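Parish registers: we've reached the far end of the shelf

What a month! Lorena Quezada finished the last page of the Dutalcombe burials on 10/04/2019, and the whole run from 1633 to 1813 can now be searched by surname, house or trade. I have hardly been off it. My own street turns up as "the Lane by Tanaden's barn" — I had no idea there was ever a barn — and the Ocampo brothers have already found 2 bakers, a drowned ferryman and a woman who left her bees to the curate.

The early pages are the hardest going. The ink has faded to the colour of weak tea, and one clerk spelled "widow" four different ways on a single sheet, which made Florencia Yáñez laugh out loud in a very quiet reading room.
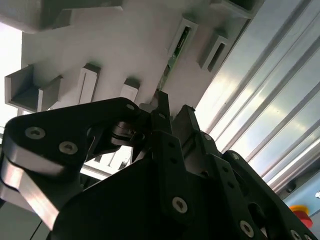
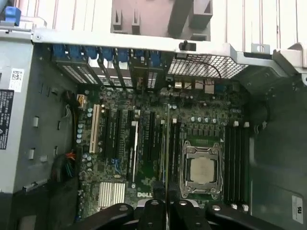
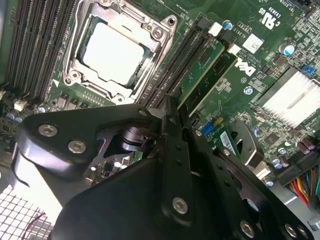

Second and third pictures: the green motherboard with its silver processor.

If you would like to join in, we start on the marriages next, and Catalina Zapata has 20 pages ready to hand out. You don't need any Latin, and a magnifying glass is a great help. Old handwriting looks hopeless for the first hour and then, quite suddenly, you are reading it — a lovely feeling! Nahuel Ocampo has drawn up a sheet of the trickier letters, including that long s, and it's yours for the asking.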